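Tukidley Manipulation Group
Minutes of the project meeting, 3/10/20
Room: the small one again

1. Previous minutes

Approved with one change. The word "breakthrough" in item 4 was replaced with "result."

2. Transparent objects: where the method stands

The group went over the hand-held demonstrations for the Hanovow study. The question is still whether a policy trained on demonstrations with the hand-held gripper can find the rim of a see-through container without a depth sensor, which regards such containers as a rumor.

The current set holds 158 demonstrations. After the alignment check, 87 were kept for training. The rest failed on timing drift between the gripper width signal and the video, a problem first noted in July and described then as minor.

On opaque bins the policy takes hold of the rim in 87 percent of trials. On tinted and clear ones it manages 70. The meeting agreed that 70 is better than expected and that the expectation had been set by people in a bad mood.

Most of the failures come from ceiling light reflections. The policy aims at a bright patch on the plastic as if it were an edge, closes on air, and reports success. Rim grasps near a corner do better than rim grasps in the middle of a long side, and it was proposed that the corner gives the network something to line up with. It was also proposed that this is a story we like. Both proposals were recorded.

The brown box came up as the hard case: tinted, glossy, and with a divider whose edges catch the light much as the rim does.

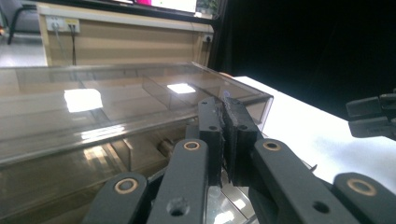

3. Labeling of contact

Somano's labeling tool marks contact at the first change in jaw width. For a thin rim this comes too early, as the jaws are still closing. The Tukidley side prefers to mark contact when the width stops changing. MacAulay prefers a third definition, which took up most of this item and will be sent around in writing -- briefly, it was requested.

Agreed: relabel the 87 kept demonstrations with the stopped-width rule and compare before arguing further.

4. Baseline

The baseline was trained on the full set, misaligned demonstrations included, and so is worse than it should be. This flatters our method. The meeting enjoyed the comparison for a moment and then voted to redo it.

5. Actions

Tukidley: relabel contact, retrain with 3 seeds, report all of them.
Somano: fix the timing drift at the source.
MacAulay: one page on contact. One.
All: stop calling the glare failures "edge cases."

6. Next meeting

When the retraining is done. The small room is booked.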